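Forum: Workplace Automation > Food Service and Hospitality
Thread: Arm cell on the coffee bench, staffing effects after the first months
Page 1 of 1

k_tamper
Posted Tue 16 June

We run the staff coffee service for a three-building office site. Peak load is 340 drinks per shift. Since December one bench has had a single arm with a parallel gripper handling prep: spoons, lids, cups, beans to the grinder. Integration was done by Corance. Two people used to work that bench and now one does, with the second moved to the counter.

I am writing the six-month review and would like to hear from other sites on three points.

1. Who does the bench reset between cycles, and is it in anyone's job description?
2. Did your pick failures move when you changed crockery?
3. Has anyone had a pay grade adjusted for cell tending?

Our headcount did not change. The work did. The bench person used to make drinks. Now they place items, clear items, wipe the surface, acknowledge faults and make a drink when the arm is stopped. Two of them like it and one has asked to go back to the counter full time.

ogunleye_floor
Reply 1

Point 1: at our site it was in no job description for most of a year. It was described as "light supervision" in the vendor proposal and that phrase went straight into the rota. We timed it. On a full shift the reset took more of the operator's hands-on time than anything else on the bench. Get it written down as a task with minutes against it before your review goes upstairs.

Point 3: no.

What is on the bench during a typical cycle? Hard to comment on failures without knowing the items.

k_tamper
Reply 2

Mixed items, which is part of the problem. Clear glass, a glazed or matte mug depending on what is back from the dishwasher, teaspoons with colored handles. The spoon is gripped by the handle and carried level over the bench.

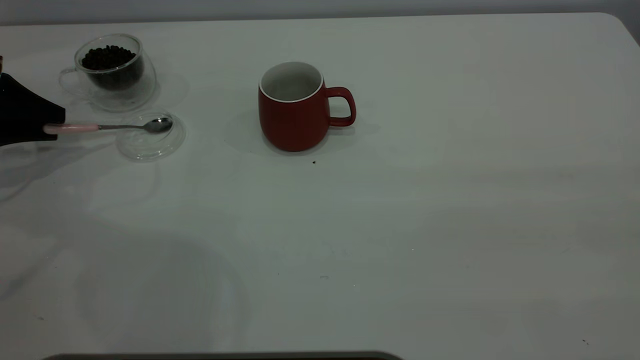

Prep bench: teaspoon in the gripper over the glass lid, beans in the double-walled cup, red mug to the right.

The mug is the easiest object we have. Opaque body, open handle, good contrast with the table. The lid is the worst. Most of our logged stops on this bench are lid stops.

balteck_refugee
Reply 3

Clear lid flat on a white table is about the least favorable case for a camera. All it has to work with is the rim and whatever shadow the rim throws. Your tabletop also looks glossy, so the arm's own reflection lands on the surface next to the part. Try a matte mat in a mid tone. We did that on a Balteck cell and stopped arguing about lighting.

I would also question the teaspoon. A flat-jaw gripper on a slim handle will rotate if the bowl touches anything. Have you looked at finger pads with a groove?

k_tamper
Reply 4

Grooved pads are on order. The mat was turned down by hygiene because the edge collects grounds. We may try a darker tabletop insert.

dosing_ring
Reply 5

I tend a similar cell, so this is the operator side.

The mat and the pads are fine but they do not answer the original question. What changed for me was pace. On a manual bench I set the order: beans first, then mugs, then spoons, and I wiped when there was a gap. With the arm the order is fixed and I fit around it. Loose bits on the table that I would have brushed off without thinking stay there until the cycle lets me in.

The other change is conversation. Two people on a bench talk to each other and to whoever is waiting. One person watching an arm does not do much of either. My shift lead called this a training issue. I disagree.

ogunleye_floor
Reply 6

Agree on pace. On our side we added a hold button on the operator's edge of the bench, so the operator can pause between moves without raising a fault. Before that, every pause was recorded as a stop and people avoided doing it. Usage settled at 20 holds per shift and throughput did not move enough to matter.

woker_integration
Reply 7

Integrator here, Woker, no connection with the OP's site.

I would push back a little on reply 5. The manual bench had fixed sequences too, they were just informal. I have seen repetitive strain reports from manual prep benches, and people drop out of those discussions once an arm arrives. Moving spoons and lids all shift is poor work for a person.

The hold button is a good idea and we now quote it as standard.

dosing_ring
Reply 8

Nobody I work with is asking to have the spoons back. I am asking who decides the sequence. On our cell it was set at commissioning by someone who had never worked a morning peak, and a change request costs money. If operators could reorder the steps inside safe limits, most of my complaint would go away.

woker_integration
Reply 9

That is fair. Step order can be exposed to the operator panel on most controllers. Sites rarely ask for it and we rarely offer it. I would still lock the approach heights and the grip force.

o_onuoha
Reply 10

Omolara Onuoha, I handle job evaluation for a catering contractor. On point 3: we did regrade, one step, for operators who clear faults and carry out the daily gripper check. Operators who only load and unload stayed where they were. That split caused trouble because on a short-staffed day everyone clears faults. If I did it again I would regrade the bench and leave the individual out of it.

Evidence that helped: the fault log. We had 2464 entries over the period, each with an initial next to it. Management had assumed the vendor's remote desk was clearing them. Nearly all had been cleared by hand, on site, by people paid as loaders.

k_tamper
Reply 11

Very useful. Our log has timestamps but no initials. I will ask for the field to be added, with the operators' agreement, as I can see it being read as a performance measure.

balteck_refugee
Reply 12

It will be read as one. Log the shift instead of the person. You get the same argument for the regrade.

o_onuoha
Reply 13

Shift-level would have been enough for our case, yes.

k_tamper
Reply 14

Going with shift-level. The draft review now asks for reset time as a listed task, a hold button, operator access to step order with heights and force locked, and regrading by bench. The darker insert goes to hygiene separately. Will post the lid stop numbers once the grooved pads have been on for a few weeks.

dosing_ring
Reply 15

Please post what the operator who wanted the counter decided, too.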